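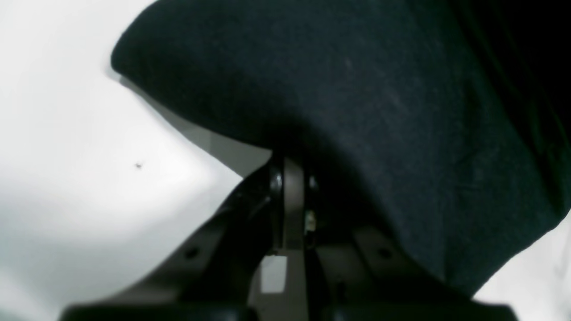 Item 1, dark fabric on the white surface. Lint on it, see comment.

Durnisum Mending Room, walk-through checklist with comments
Room 17, July round
Checked by: Malou Kragh
Copies to: Érica Arruda, Villads Ásgeirsdóttir

Same list as last time, with my comments under each item because Érica asked for "a bit more than yes or no" (you asked for it, Érica!). OK means OK, FIX means before the next open evening, WATCH means I'll look again next month.

1. Fabric and lint
WATCH
I love the dark stuff, it's so nice and soft looking, but it does show every last speck, and there was lint on it. Lint on a piece of cloth is no drama. Lint behind the radiator and under the machines is what I worry about, so please run the lint roller over dark pieces before they go near the irons. There's a new pack of refills in the top drawer. I also found a tiny dark speck on the white surface, crumb or bug, couldn't tell you which, so wipe down before you start cutting.

2. Walkway and exit
OK
Door opens all the way and the coat rack has finally been moved! I walked from the far window to the hall with my arms full and didn't bump into anything. The exit sign is lit. Please don't put the coat rack back, I know it looks lonely out there.

3. Fire extinguisher
OK
Tag number 1426, pin in, needle in the green. The bracket is a bit stiff, so give it a good lift.

4. Irons and pressing corner
FIX
The Ravn iron has a cord that's getting stiff where it goes into the handle. It isn't cracked, and I bent it every which way to check, but I've put it on the shelf with a note and would like it looked at before anyone presses with it. Use the other one for now. The heat mat is fine. The pressing cloth has a scorch mark the shape of Florida and I'd like a new one, so Villads, if you're ordering from Zasitz anyway, their part number on the old packet is 2173.

5. Sharps
OK, mostly
Scissors all in the rack, rotary cutters closed, seam rippers capped. The pin jar had its lid on. I did step on one pin by the window (in sandals, my own fault) so I went over the floor with the magnet wand and got a little bundle more. Could whoever closes up do that too? It takes a minute and it's weirdly satisfying. 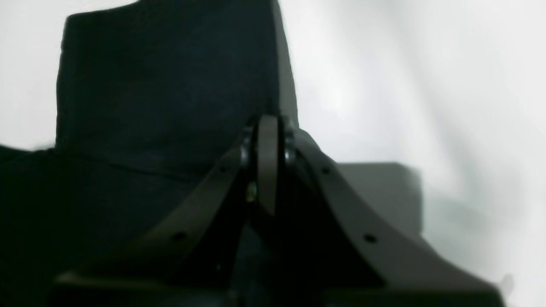 While I was down there I tried the foot pedals as well. All of them come back up properly when you let go, and the rubber feet are still on. One slides a little on the floor, so I stuck a piece of the grippy shelf liner under it and that's holding nicely.

6. Lighting
WATCH
The ceiling lights are good. The clamp lamp by the overlocker droops, and if you tighten it the whole arm swings around at you. Ditte Juhl thinks she has the right washer at home, so I've left it alone until she's been in.

7. Chairs and stools
OK
Sat on every one of them. The squeaky one still squeaks but it's solid, I tipped it over and went around the bolts with the hex key.

8. Cords and loose items on work surfaces
FIX
Most of my time went here. A thin white cord was lying loose over the beige covering in loops, and that's just the sort of thing that gets dragged along when you pull your work toward you. Coil it, clip it, or hang it up. The dark bits and pieces were bunched up together beside it too, and I'd like them sorted and put away. Also smooth the covering out, please, anything narrow and round will roll into a fold and then you're feeling around for it with your fingertips. 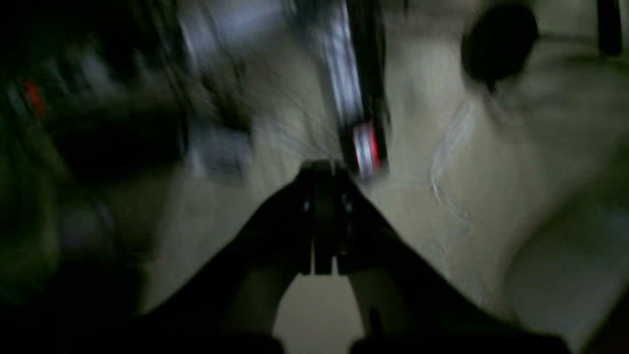

Item 8, loose white cord on the beige covering.

9. First aid box
FIX
We're down to 11 bandages and they're nearly all the giant knee kind. Finger size, please! The eye wash is in date. I took out the tube of cream that had gone hard.

10. Drinks and food
WATCH
One sticky ring on the windowsill next to a Cidero bottle cap. Drinks are fine in the hall, with lids on, away from anything that plugs in. Lærke Ladefoged has offered to make a sign and I said yes before she could change her mind.

11. Locking up
OK
Power strips off at the switch, windows latched, key back in the box at 9:40 p.m.

To do before the next open evening: Ravn iron looked at, pressing cloth ordered, white cord put up, finger bandages bought. I'll get the bandages myself, I'm passing the pharmacy anyway.

Malou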